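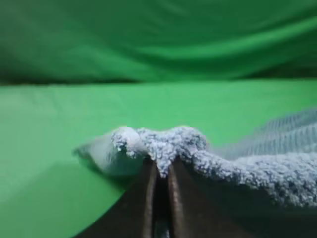 A pale blue cloth with a fuzzy surface.

Towel Care: Common Questions

Should I wash new towels before using them?
Yes. Wash them once in warm water with half the usual detergent. Dark colors go in a separate load for the first 3 washes.

Why have my towels stopped soaking up water?
Usually it's softener. It leaves a coating on the cotton. Skip it, and run one hot wash with a cup of white vinegar.

Can I use bleach?
Not on colored towels. White cotton from our Enandale line can take it -- check the label first.

How long should they go in the dryer?
Medium heat until fully dry. Shake each towel out before it goes in, and stop after 15 minutes to shake them again if the load is large.
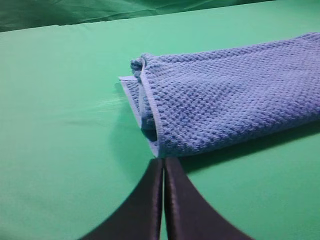
Do waffle towels shrink?
They do, by up to 10 percent in the first few washes. We cut the Pranetura towels larger to allow for it. Most of the shrinking is over by the third wash.

A loop has pulled loose. What do I do?
Snip it level with small scissors. Don't pull it. The rest of the towel won't unravel.

Can I return towels I have washed?
Only if there is a fault in the weave or the hem. Unwashed towels can come back within the normal return period -- keep the tags on.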